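**Service bulletin 3, Uldale shelf-picking unit: grip release fault**

Applies to: all Uldale units shipped before 2023-06-13 with the standard left hand.
Does not apply to: units with the older two-finger hand, which has faults of its own and a page of its own.

## What goes wrong

The Uldale picks a bottle off a shelf, carries it to a basket and puts it down. The fault is in the third part. On affected units the hand reports that it has let go while one or more fingers are still closed round the bottle. The controller believes the hand, because the controller is a trusting sort, and starts to raise the arm.

What happens next depends on what the fingers are holding. A full bottle of cola usually slips free under its own weight and drops back into the basket. A light bottle comes up with the hand and is released at some later point of the hand's choosing. We have had reports of bottles left on the wrong shelf, bottles rolled under shelving and, at one site, a bottle returned to a shopper who had not asked for it.

The unit logs all of these as successful picks. If your Uldale has a spotless record and your floor is sticky, please keep reading.
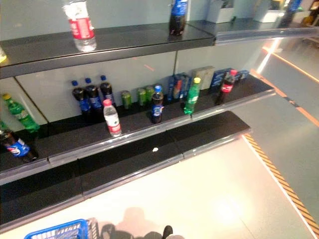 The fault is more likely to show itself on plastic bottles than on cans. A can is stiff, so the fingertip sensors get a clean change in pressure when the grip opens. A soft bottle springs back as the fingers loosen and keeps pressing on them, and firmware 3 treats that muddle as an empty hand. Bottles with ribbed sides are the worst. Cartons don't seem to trouble it at all.

## Is it dangerous?

Mildly. The hand can't squeeze hard enough to injure an adult, but a raised arm with a bottle in it that the controller doesn't know about is a raised arm that may swing wide of where you expect. The clearance check allows for the hand alone. Keep people outside the marked floor area while the unit is moving, including people who work there and feel they know it personally.

There is also the wet floor. The Uldale won't stop for a spill, and its feet have no more grip on one than yours do.

## What to do until the part arrives

1. Press the red stop button before reaching into the basket. Waiting for the arm to look finished is not the same thing.
2. In the Gutevar control panel, open **Hand > Release** and set the release delay to its longest value. Picking will be slower — noticeably so, and your staff will mention it.
3. Turn off **Quick return**. This setting lifts the arm while the fingers are still opening, and was added in January by popular request.
4. Keep the basket within easy reach of the left hand, close to the feet. A long reach makes the wrist tilt, and a tilted wrist makes the fault worse.
5. If a bottle is stuck in the hand, stop the unit and use the manual release on the wrist. Don't pull the bottle. The hand will read the pull as a slipping load and tighten up. 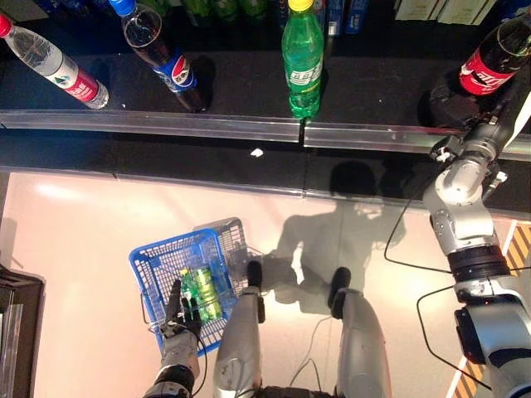

Restarting the unit clears the warning light and nothing else. Several customers have adopted it as a cure, and we see why, as the light is annoying.

## The replacement part

The Nseir fingertip set replaces the pads and sensors on the left hand and comes with firmware that compares finger position with pressure before it calls the hand empty. We ran it through 2,595 put-downs on our test shelf at Rondesgate and had 3 false releases, all on the same crushed bottle. The old set managed roughly 269 in the same test, a figure we didn't enjoy typing.

| Item | Details |
|---|---|
| Part | Nseir fingertip set, left hand |
| Price | Free for affected units, otherwise on request |
| Tools | Small hex key (included) |
| Fitting | By the owner, power off and battery out |
| After fitting | Run **Hand > Calibrate** with the basket empty |

The right hand uses different sensors and has not shown the fault. It can be left alone. Please don't fit the new pads to it to make the hands match; they will go on, and then they will not come off.

## Ordering

Send the serial number from the plate on the unit's back to Rondesgate service, along with the hand log if you can export it. Old fingertips should come back to us in the same box. Rinse them first if they've been in cola.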